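厨房吊柜想换个颜色，柜门到底要不要全部打磨？

装修DIY互助 › 厨房 › 柜子翻新
发布于 2022-01-26 浏览 800

大家好，潜水很久了第一次发帖，有点啰嗦，先道个歉哈。

我家厨房是前房主留下来的，柜子是那种发黄的奶油色，带框的门板（中间凹进去一块、四边一圈凸起来的那种）。柜体结构还很结实，铰链去年我自己换过，关门一点声音都没有，所以真舍不得拆。问过一家做定制的，叫Gillura，报价一出来我就默默把聊天窗口关了。后来想想还是自己刷吧，反正孩子放假去外婆家，我有十来个晚上可以折腾。

我现在纠结的事情有这么几件：

门板一共11扇，我拆了一扇试着打磨，平的地方还行，框子拐角的地方怎么都磨不到，砂纸折起来塞进去磨，磨得指甲都疼。我老公说你直接刷底漆不就完了，现在的底漆什么都能粘。我婆婆说不磨肯定掉皮，她家以前刷过一个五斗柜，半年就一片一片往下掉。两个人在饭桌上差点吵起来，我只好来问你们。

还有就是颜色。我特别喜欢那种灰灰的紫，藕荷色那种感觉，墙想刷成灰绿的。我妹妹看了色卡说像医院，我觉得她没眼光，但是被她一说我又有点虚……有没有人家里真的这么配过？住久了会不会烦？

漆我看中的是Hodetti的水性柜门漆，店里的人推荐的，说一罐够了，我不太信。底漆还没买。另外厨房朝北，冬天不太晒得到太阳，家里暖气开着大概没问题吧？刷完多久能把门装回去？我总不能一个月不用柜子。

先谢谢各位！预算不多，所以请不要劝我换新的，哈哈。

——栗子皮不好剥

老周修修补补

先说你最关心的：要磨，但是没你想的那么狠。

你老公和你婆婆都说对了一半。底漆粘不粘得住，主要看两样东西，油和光。厨房吊柜最要命的是油，尤其灶台上面那几扇，你用手摸着是干净的，拿湿巾一擦就知道了。所以顺序千万别搞反：先洗，再磨，再擦灰，再上底漆。好多人一上来就磨，等于把油用砂纸给揉进去了，后面刷什么都白搭。你婆婆那个五斗柜我估计就是这么掉的皮（当然我没见过，瞎猜的）。

洗的话，用去油的清洁剂兑温水，擦两遍，再用清水过两遍，晾一个晚上。清水这步别偷懒，清洁剂残留也会影响附着力的。

磨只要把表面那层亮光磨哑就可以了，不用磨到露木头。平面用砂纸包个木块，拐角别用砂纸硬塞，去买海绵砂块，软的，带斜角的那种，顺着框子边推过去就行。我以前也是拿砂纸折着磨，磨到怀疑人生，后来换了海绵砂，一扇门十分钟。实在磨不到的小缝，用百洁布蘸点水蹭蹭，也比不磨强。

底漆买附着力好的那种，水性的就行，味道小。一定要薄！一层底漆干透，轻轻再磨一遍，把毛刺磨掉，擦干净，然后面漆两遍。先刷框子里面的凹槽，再刷四边，最后收平面，刷子顺着一个方向走。凹槽里最容易积漆，刷完隔几分钟回头看一眼，有流下来的赶紧用干刷子带掉，等它半干了再去碰就是一个疤。

一罐够不够，看你罐子多大、刷几面。背面你要是也刷，我劝你多备一罐，而且同一批次买。我吃过亏，第二罐回来颜色就是差那么一点点，白天看不出，晚上开灯就看出来了，气死。

装回去的时间，按罐子上写的来，然后再多等两天。水性漆表面干得快，里面硬得慢，北面的屋子更慢。你可以先只拆一半的门，刷完装好再拆另一半，这样厨房不至于瘫痪。对了，每扇门拆下来贴个纸胶带写好位置，写在铰链孔里面，我看过不止一个人拆完对不上号的。

不爱吃香菜

我不磨的，直接刷，两年了好好的。楼主别听他们吓唬。

Océane Boychuk

我来答颜色这部分吧，打磨的事情上面那位写得比我清楚多了（我当时要是看到这个帖子能少哭一场）。

藕荷紫配灰绿，我是真喜欢！我自己定颜色之前纠结了好久，冰箱上贴的色卡比孩子的奖状还多，最后总结出来的经验就一条：两个颜色都要带灰。紫的要是太干净，就会像小女孩的房间；绿的要是太干净，才会像你妹妹说的医院。两个都灰下来，放一起就很安静，怎么看都不累。

还有一点，黑色的电器放在这种颜色中间反而好看，把颜色压住了，不会飘。我一开始还想着微波炉要不要换成白的，幸好没换，省下来的钱买了新拉手。插座面板倒是可以留意一下，纯白的有点跳，米色的会柔和很多，也花不了几个钱。
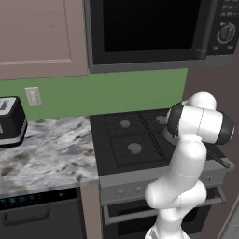 紫柜子我妈家也刷过，老周接着补了一句，最怕的是灯光，暖黄的灯一打紫色就往棕里走，让楼主先刷一块板子，早中晚各看一次再下单。

对对对，这个我忘了说！试色的板子要刷大一点，竖起来靠在吊柜的位置看，平放在桌上看到的颜色是不一样的。我当时用的是快递纸箱的硬纸板，吸漆太厉害，颜色发闷，害我差点换方案。你拿一块旧层板，先上底漆再试，就准了。

北面的厨房，灰紫会显得比色卡冷一点，你可以往暖里挑半个色号。墙面的绿倒没关系，灶台后面那一块记得选耐擦洗的漆，普通墙漆溅上油，一擦就是一块亮斑，我家油烟机旁边就有，现在用调料架挡着呢。

拉手建议最后再买。我漆还没干就买了一套金色的，装上去怎么看怎么别扭，又去退，退货的运费自己出。后来换成哑光黑的，跟微波炉也搭。孔距一定要量好，旧孔不合适的话得先补孔再上底漆，顺序别反，反了就要重刷那一扇（别问）。

栗子皮不好剥

谢谢大家！！老周的回答我截图发家庭群了，婆婆回了一个大拇指，老公没说话，嘿嘿。

海绵砂块已经下单了，多买了两块。颜色我准备听Océane的，找块旧层板来试，正好储物间里有一块拆下来一直没扔。漆也决定买两罐同批次的。

再追问一个小的：门板背面要不要也刷？我打开柜门看见里面还是奶油色的，有点纠结，可是刷背面又得多等好几天……

老周修修补补

刷。只刷一面，两面吃潮气不一样，薄一点的门板有可能会翘。背面不用那么讲究，先刷背面练手，手顺了再刷正面。垫高用四个瓶盖就行。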